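Noteo Color Names is a set of everyday English color names, typed by people who were shown a plain square of color and asked what they would call it. It was put together as a small companion to the Noteo label app, which needed a way to guess what a person means by "dusty pink" or "the dark teal one." The app is no longer being worked on. The data still is, slowly.

Maintained by Hiu-tung Chow. Last reviewed in May.

## At a glance

| Item | Value |
|---|---|
| Rows collected | 2251 |
| Rows after cleaning | 2149 |
| Colors shown | 228 |
| Respondents | 79 |
| Language | English |
| Format | CSV, UTF-8, comma separated |
| Personal data | none kept |

One row is one answer: one person, one color, one typed name. Each person was offered thirty colors in random order and could stop at any point. Many did stop early, so the number of rows per person is uneven.

## Files

- `names_raw.csv` – everything as typed, including typos, blanks and repeats
- `names_clean.csv` – the version most people will want
- `colors.csv` – the colors themselves, one per line, with sRGB values
- `merge_list.txt` – spellings that were folded together in the clean file
- `CHANGES.md` – what changed and in which version

## Columns in `names_clean.csv`

| Column | Type | Notes |
|---|---|---|
| `row_id` | integer | matches the raw file, so there are gaps |
| `person` | string | random code, reset for each release |
| `color_id` | string | key into `colors.csv` |
| `name` | string | lower case, trimmed, spelling merged |
| `name_typed` | string | exactly what was entered |
| `sure` | integer | 1 to 4, where 4 is "very sure" |
| `seconds` | float | time from the color appearing to the answer being sent |
| `screen` | string | `phone`, `laptop`, `desktop` or `unknown` |

`sure` was optional and is empty in a fair share of rows. An empty value means the person skipped it. Please don't read it as zero.

## How the colors were picked

The first batch came from the label palette in the app. It leaned heavily on soft, pale colors that look good behind black text, and it had almost no browns. A second batch was added to fill the holes, mostly olive, rust, tan and the darker purples. Pure black and pure white are included as checks.

Two groups were made denser on purpose. Pinks that run toward red, and greens that run toward yellow, gave the most scattered names in the trial round, so both areas have smaller steps between neighbors. In `colors.csv` these have `dense = 1`. If you want an even spread, filter them out before doing anything with averages. 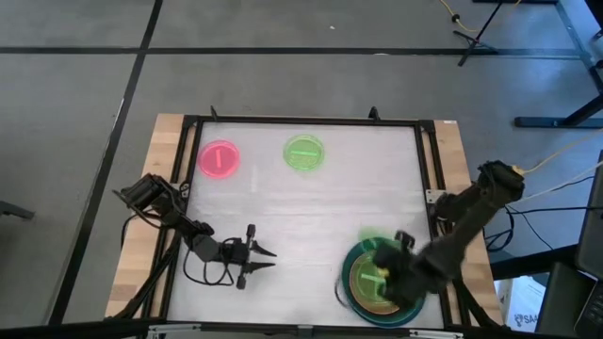
Pink and green on white.
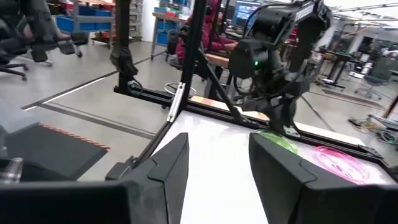
**Can I merge "lime" and "lime green" into one name?**

It depends on what you are counting. The clean file keeps them apart, and the people who typed plain "lime" were, as a group, answering for slightly yellower colors. For a search box or a color picker the difference is too small to matter and merging is fine. For anything about how people use words, leave them alone. The same goes for "rose" and "rose pink."

## Cleaning

The raw file has 102 more rows than the clean one. They were dropped for these reasons:

- 61 were blank or held only punctuation
- 29 were the same answer sent twice by a slow connection
- 12 were test entries made while the survey page was being fixed

Nothing was dropped for being a strange name. "Hospital curtain," "old tennis ball" and "my aunt's car" are all still there. Rude names are still there too – there are only a few, and `flag_rude` in the raw file will find them.

Spelling was merged by hand. "Grey" became "gray," "turqoise" became "turquoise," and "light-blue" lost its hyphen. Word order was left as typed, so "blue green" and "green blue" are different names. Words like "kind of" and "sort of" were left in. I went back and forth on that and may add a second name column without them.

## Known problems

**Screens.** No one's screen was measured. Two people looking at the same `color_id` may have seen fairly different colors, and phones with a warm night setting are a real problem. The survey page asked people to turn that setting off. I have no way of checking who did.

**Background.** Every color was shown on a light gray page. Names for the palest colors would probably be different on a darker one.

**Who answered.** Most people came through a link inside Noteo, and others had it passed on by a friend. Age, gender and location were not asked. Color blindness was not asked about either, which was a mistake. Treat the set as a convenience sample.

**Order effects.** A person who has just typed "pink" three times tends to reach for something fancier the fourth time. The order is recorded in the raw file as `position`, but I haven't done anything with it.

**Time.** `seconds` includes time spent away from the page. There is no cap on it, so use the median.

## Loading it

```python
import pandas as pd

names = pd.read_csv("names_clean.csv")
colors = pd.read_csv("colors.csv")
df = names.merge(colors, on="color_id", how="left")

top = (
 df.groupby("color_id")["name"]
 .agg(lambda s: s.value_counts().index[0])
)
```

Ties in `top` are broken in whatever order pandas gives them. With this few answers per color, ties are common, so check before quoting a "most popular" name.

Some spreadsheet programs will turn a color ID such as `1E4` into a number. Set that column to text when importing. Version 1 of the file was damaged this way, and anyone still holding a copy should replace it.

## Related sets

- **Mok** is a smaller list of fabric color names with the same column layout. It can be stacked on top of this one if you add a `source` column first.
- **Trolix** holds paint names. It uses Lab values, so convert before comparing, and expect the names to be less plain. Paint names are written to sell paint.
- **Zestlow** was a trial set on fruit colors. It is kept for reference only and has no cleaning notes.

## Good uses and poor uses

The set works well for teaching basic grouping and counting, for testing a fuzzy search, or as a quick list of names people really type. It has also been used for a beginner's plotting exercise, with `sure` against `seconds`.

It is too small to train a naming model from nothing. It shouldn't be used to say how English speakers in general name colors, and it tells you nothing at all about how any single person sees them. Names near the edges of a group (teal against green, maroon against brown) rest on very few answers each.

## Privacy

Codes in `person` are made fresh for each release and can't be matched across versions. No addresses or account names were stored. A few typed names mentioned relatives by first name, and those names have been replaced with `[name]` in both files.

Anyone who took part and wants their rows gone can ask, but without the code shown at the end of the survey there is no way to tell which rows are theirs.

## License and credit

CC BY 4.0. Credit as "Noteo Color Names, Hiu-tung Chow," with the version number from `CHANGES.md`. A link back is welcome but not required.

## Reporting errors

Open an issue with the `row_id` and what looks wrong. For spelling merges, please include the line from `merge_list.txt`. Fixes go into the next version and old versions stay up unchanged, apart from version 1, which was taken down.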